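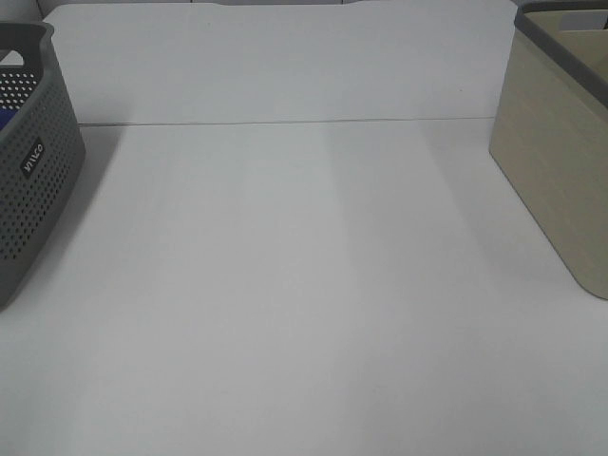

The table, week three

I have a theory that every flat surface in a home is a form of storage that hasn't been discovered yet. The white table was discovered the day we moved in. It was supposed to be for projects. It went on to hold the mail, two phone chargers for phones we no longer own, a bag of potting soil, and a jigsaw puzzle of a lighthouse that was 285 pieces in and had been for most of the spring.

So the rule now is that things live in the baskets at the sides and the middle stays bare. The gray basket on the left, with the little round holes, takes whatever is still in use. The other side takes whatever I've been meaning to deal with. You can guess which one fills up faster.

I should admit the rule isn't mine. My neighbor Tuncay Dursun clears his kitchen table every night before bed and talks about it the way other men talk about marathons. I asked him where it all goes. "Away," he said. I pressed him on this and got tea.

What I've learned about away is that you have to build it first. I spent an entire evening in June on the floor with four shoeboxes and a roll of masking tape, making categories. "Cables" was easy. "Paper, important" was harder, and "paper, possibly important" ended up needing its own box, plus a second one for warranties. I have the warranty for a toaster I gave to my cousin. I've kept it in case she calls.

The puzzle was the hard part. I slid it onto a sheet of cardboard and carried it to the bedroom, very slowly, like a man delivering a wedding cake. Most of the lighthouse made it. The sky did not, but it was all the same blue anyway and I had my doubts about some of it.

A few side effects of a bare table, in case you're considering one. You notice crumbs from across the room. You notice the seam where the panels meet, and that crumbs like it there. Guests ask if you're moving. And you stand in front of it at 7 in the evening holding the mail, with nowhere to put it down.

I've been putting it on the chair.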